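4.2 Snow depth observations at Birton

The Birton record runs to 33 winters, and for most of them the observer was whoever had boots on. Depths were read from a painted stake and phoned through to Prerthorpe, where they were rounded with some enthusiasm. Procházka's rule – discard any December reading that ends in zero – would leave us very little December.

We kept the readings and widened the error to 2 cm. Paper sheets were keyed in by hand at the Prerthorpe office (Figure 7).
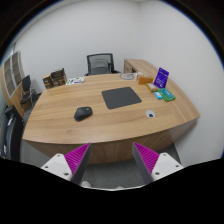
Figure 7. Desk with mouse and mouse pad, Prerthorpe.

4.3 Wind correction

Drifting is the larger problem. The stake stands in the lee of a shed, and the shed has been extended. Following Hedlund, we excluded days with mean winds above 20 knots, a step the shed appears to have survived better than our sample size.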